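Applies to the two-arm packing cell, Casteo layout, revision of 18 February 2020.

# Setting up the Troltemer cell for the case-packing task

These steps cover the table, the item layout, the wrist cameras and the cables. Arm installation and controller setup are in the Clullimwood install guide and are assumed done. Allow 20 minutes for a full setup, less if the paper is already down.

## 1. Cover the table

1. Home both arms and press the stop.
2. Remove the old paper and wipe the table top.
3. Lay a single sheet of brown paper, smooth side up. Run it from the front edge to the arm bases.
4. Press out any ridge higher than a fold mark. A flat crease is acceptable. A raised one will tip the small bottles.

Do not tape the paper inside the pick area. Glossy tape shows up as a bright patch in the wrist cameras and upsets the item detector.

## 2. Place the case and the items

The open case goes in the middle, within reach of both grippers. Lay the lid fully back if the program you are loading has `lid: flat`. For `lid: up`, stand the lid upright and check that it stays there with no hand on it.

Each side gets a packet, a bottle and a box. Keep a finger's width or more between them so that the jaws can come down without touching a neighbor. Small changes in angle are fine; the program does not expect the items to be square to the table. Plates are used only for the bottle routines.

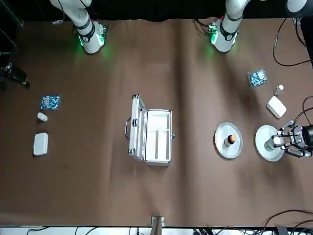 *Flat-lid layout with the case open at center. The gripper at right is closed on a bottle over one plate; a capped bottle stands on the other.*

If a bottle will not stand up on its plate, turn the plate over and check it for rock before blaming the paper.

## 3. Check the wrist cameras

Do this for one arm at a time, with the other parked.

1. Release the stop and move the arm to `look_down`.
2. Open the jaws all the way.
3. Bring up the live view. Both fingers should show along the bottom, one in each corner.
4. Compare exposure with the saved reference. The target mean gray level is 135. Adjust the lamp first and the camera gain second.

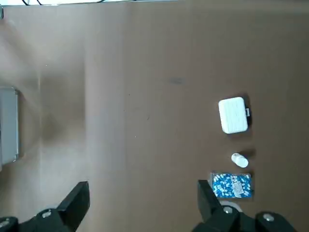

Uneven light across the paper is tolerable as long as item edges remain clear. Shadows are the more common problem. A long shadow next to a white item can be read as part of it, and the grasp point then lands off center. Raise the lamp until the shadows shorten, then repeat the comparison.

Clean the camera window with a dry lint-free cloth. If a finger has shifted in the view since the last check, stop and tighten the jaw mounting bolts. After tightening, rerun the hand-eye routine — the old calibration is no longer good.

## 4. Dress the cables

Most stoppages on this cell come from cables. Check the following with the arms powered and standing still:

- Status lights at both bases are green.
- Wires along the links follow the arm closely, with slack only at the joints.
- Base cables leave toward the table edge and do not cross the pick area.
- Connectors are fully seated. A connector hanging on its wire needs to be traced and either secured or removed.

Then jog each arm through its full wrist range at low speed. Watch the longest loop. If it drags on the paper or passes under a gripper, shorten it and jog again.
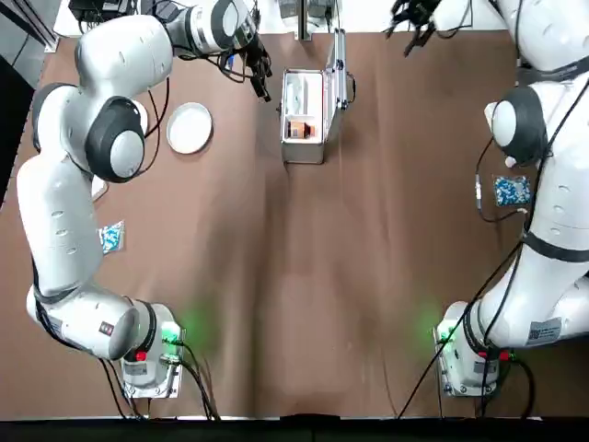
*Lid-up layout, both arms over the table. Note the long cable hanging from the right arm.*

## 5. Dry run

Load the Baldursdóttir test sequence and run it with the jaws open. It has 7 moves per arm and ends with both grippers clear of the case. Keep a hand on the stop throughout.

Error 281 means that the two arms asked for the same space at the same time. Check the case position first: a case set too far to one side is the usual cause. Move it back to center, clear the error and start the sequence from the top. Do not resume from the middle.

## Upkeep

Replace the paper when it tears or when crumbs and specks no longer wipe off. Repeat section 3 after every lamp change. The next full check of the jaw bolts is in March.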